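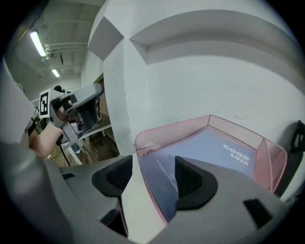
Demonstration work with hand-held grippers, with a notebook or folder in a wire-mesh tray. Photo: Seltholm Institute

Seltholm Institute extends program on teaching robots by hand

The Seltholm Institute has extended its program on robot learning from human demonstration and will continue to record everyday office and household tasks through February. The program is carried out with the engineering firm Udport, which supplies the hand-held grippers and maintains the software used to process the recordings.

Staff members perform each task themselves with a gripper held in the hand. The movements are recorded and later used to train a robot arm fitted with the same type of fingers. The current series deals with desk items such as notebooks, folders and wire trays, which have proved harder to handle than the boxes and bottles used in the first year.

"A notebook is flat, it bends, and it may be lying against the side of a tray," said Daiane Brandão, head of the program. "A person adjusts the grip without thinking about it. We want that adjustment in the data, and the simplest way to get it is to have a person do the work."

The institute reports that 2811 demonstrations were accepted in the last recording period. Recordings are rejected when the position of the gripper cannot be followed from beginning to end, or when the item is dropped outside the work area. Demonstrators are asked to repeat a rejected task later in the same session.

Sessions last up to 3 hours, with a break at the midpoint. New demonstrators complete a short introduction before their first session and work alongside an experienced colleague until their recordings meet the required standard.

The extension also provides for a comparison with remote control. In that part of the program, operators will guide the robot arm from a separate desk and carry out the same tasks that have been recorded by hand. A set of 1000 demonstrations is planned for each method. The comparison will be led by Gleice Macedo, who joined the institute from Udport last year.

"Remote control shows us what the arm can reach and how fast it can move," Macedo said. "Work by hand is quicker to record and feels more natural to the demonstrator. Both have a cost, and we would like to state that cost clearly – in time as well as in results."

Results of the comparison will be published in a technical report. The recordings of desk tasks will be made available to partner institutions on request, under the terms that already apply to the first collection.

Staff who wish to take part as demonstrators may apply through the program office in the Rangel building. No previous experience with robots is required. Applications from the evening shift are especially welcome.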